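Nirnholm Ink Bench – notebook

Print | E-mail

2024-08-12

Batch 3557, oak gall, long steep. Strained this morning and it is the best smelling thing I've had on the bench all year, if you like wet forest and a bit of old tea. Which I do! Writing it all down while my fingers are still grey.

For anyone picking this book up cold: 90 g of crushed galls in rainwater, left in the big stoneware crock with a cloth over the top for 26 days. No heat at all. The last few batches were boiled and they were fine, perfectly decent writing inks, but they all had that flat look on the page after a week, and I wanted to see what patience would do. Hadi Hattar has been on at me to try the slow way and has been kind enough to say nothing while I tried all the others first.

The galls are the small hard dark ones from the bottom of the sack marked Hoàng. I picked through them and threw out anything with a clean round exit hole that also felt light in the hand. Holes on their own don't bother me any more. A heavy gall with a hole still makes a good strong liquor, and I think I wasted a lot in March by being fussy.

Crushing: mortar first, then the old hand mill on its widest setting. Do not use the fine setting. I did that for the previous batch and spent an afternoon trying to strain sludge through muslin, and there is still a brown tidemark on the ceiling that I can't explain to myself. Coarse is good. Pieces the size of peppercorns, some bigger, a bit of dust, all fine.
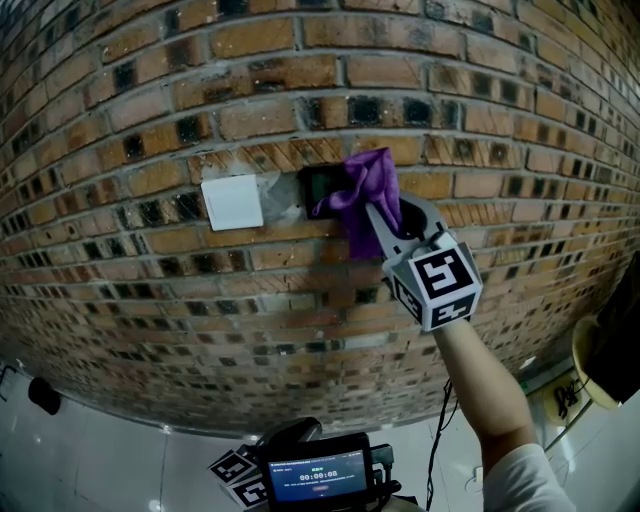 The mould came up nicely. First week there was just a skin, then a proper grey-white mat with greenish patches, and by the end it had the thick felted look that the old recipes go on about. I stirred it under every few days and let it come back. I know not everybody in the workshop enjoys walking past it, so the lid stayed on whenever there were visitors. The idea is that the mould breaks the tannin down to gallic acid, and the gallic acid is what gives you the deep black once the iron is in. I've read that so many times, but it is quite another thing to see the colour difference on paper.

Straining took two passes. Muslin, then a coffee filter in the wide funnel, changed as it clogged. What came through was a lovely clear amber-brown, much lighter than the boiled liquor, and I had a wobble at that point and thought it was going to be weak. It wasn't. Put a drop on a scrap, touched it with a speck of iron sulphate and it went to blue-black almost before I'd lifted the stick.

Keep the spent galls. I've put them in the blue tub with a splash of fresh water for a second pull. Probably only good for a wash or a brown-grey drawing ink, but I can't bear throwing them on the heap while they're still giving colour.

Iron next. The green crystals, from the new jar, the ones that are actually green. The old jar has gone rusty at the top and I've moved it to the dye shelf with a label on it, please leave it there. Dissolved the iron separately in warm rainwater and poured it slowly into the gall liquor, stirring with a glass rod. I went lighter on the iron than the recipe card says. Our card is copied from a copy, and I'm fairly sure someone along the line wrote down the amount for a batch twice the size. Too much iron is what gives that brown halo and the brittle paper years down the line, and I would much rather have an ink that starts a bit pale and grows into itself.

Colour straight after mixing, on the cream laid paper: soft grey with a violet lean. Within the time it took to make tea: dark slate. After lunch: black, with just a little blue at the edges where the stroke is thin. I keep going back to look at it. I wrote the alphabet four times for no reason except that it was a pleasure. 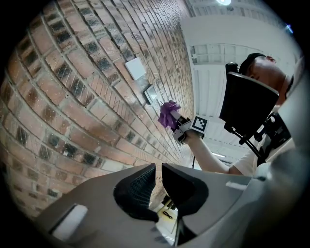
Gum arabic: 5 g to begin with, ground and soaked overnight so there'd be no lumps. I'm glad I held back. With that much in, the ink sits up well on the laid paper and doesn't feather, and on the cheap copier paper it feathers only a touch at the ends of the downstrokes. The temptation is always to tip in more and get a gloss, and then the nib gums up halfway down a page and you're swearing at it. If Komimetti want it thicker for the brush people I can do them a separate bottle and add to that one.

Notes by nib, then.

Pointed steel, flexible: beautiful. Hairlines properly fine, swells fill in evenly, no railroading unless I went stupidly fast. It does start hard on a new nib, so wipe off the oil first or you'll blame the ink.

Broad edge: good, slightly wet. Flow is generous and I had to flatten the board a bit. Lovely pooling at the bottom of each stroke that dries darker. I'd happily do a whole sheet like that just to hang up.

Goose quill: the best of the lot, no surprise. I recut mine twice and it held the edge longer than I expected. The ink and the quill seem to want the same speed.

Glass pen: fine for swatches, nothing to add.

Fountain pen: no. I know I'll be asked. No. It will eat the feed, and what it doesn't eat it will block. There's the Pruvaris bottle on the top shelf if somebody wants an iron gall they can fill a pen with, and that's been behaving itself very nicely.

Paper notes. The cream laid is still my favourite. The hot-pressed watercolour sheet takes it almost too well and the black looks matt and velvety, which would be gorgeous for a title page. Vellum offcut – I only had a scrap, pounced it lightly, and the ink bit straight in. Tried scraping a letter off with the knife as you would for a correction, and there was still a ghost of it in the skin. Good sign for permanence, bad news for my spelling.

Print | E-mail

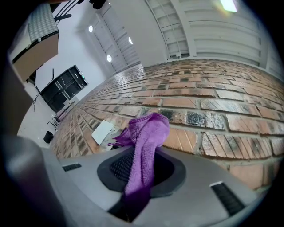 Things that went wrong, so that I don't come back in the winter and pretend it was all smooth:

I forgot to rinse the funnel after the last walnut batch. There was a thread of walnut brown in the first cupful. I've bottled that cupful on its own and marked it as mixed, and it's a nice warm colour really, but it can't go in the comparison.

The lid of the second jar is metal. Was metal. The underside has gone black where the ink splashed it and there's a crust starting. Decanted into glass with a cork. We should stop keeping metal lids on that shelf altogether, I've said it before and then done it myself.

Lost a good third of the water in the crock over the steep. The cloth breathes more than I thought in this warm weather. I topped it up once and then not again, and I didn't write down how much I'd added. Next time a line on the outside of the crock in wax pencil, and top up to the line. It won't ruin anything but it makes the strength hard to compare.

And I dropped a clove in as a preservative and then couldn't remember whether I'd already dropped one in. So there may be two. It smells like Christmas now on top of the forest.

Light test. Cut strips from the same sheet, this batch next to the boiled one and the Pruvaris, half of each strip covered with black card. Taped inside the south window. I've done a matching set in the drawer in the dark. Please don't move the window ones, even if you need the sill for seedlings. I'd like to leave them until the clocks change and then look at them side by side with Hadi, who has a much better eye for brown creeping into black than I do.
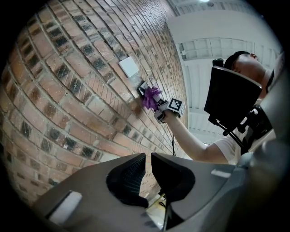 Brick wall with the small white panel.

Also want to try a water test properly. I did a quick one by holding a dried strip under the tap and almost nothing moved, just a faint grey from the thickest letters. But it had only been drying for part of the day, and these inks go on hardening for a good while as the air gets at them. Do it again in a week with strips from the same sheet, and soak them flat in a tray this time.

Questions I'd like to get to:

Does the mould do all the work, or would a still, clean steep of the same length get most of the way there? Easy to test, two crocks side by side, one stirred and one skimmed. Needs a second crock. The one in the passage has a hairline crack but it might hold if it's only standing.

Would a splash of white wine in the water make any difference? The old recipes love it. I suspect it's mostly there to keep the thing from going off, and a bit for the cook. Willing to give up half a glass to find out.

What do our own galls do? The hedge oaks down the lane are covered in the marble ones this year, still green at the moment. Everyone says they're poor in tannin next to the imported kind, and they may well be, but I'd love to have one bottle on the shelf that comes entirely from the lane. Pick in the autumn once they've browned and hardened. Bring a ladder and a bag with no holes in it.

Bottled and corked, labels written in the ink itself. Small one on the open shelf by the sink for anyone to try, please write a line or two on the swatch sheet next to it and put which nib you used. The rest is in the dark cupboard. Shake gently, let it stand, don't scrape up the bottom.

Second pull of the spent galls to strain when I'm next in. Buy corks.

Print | E-mail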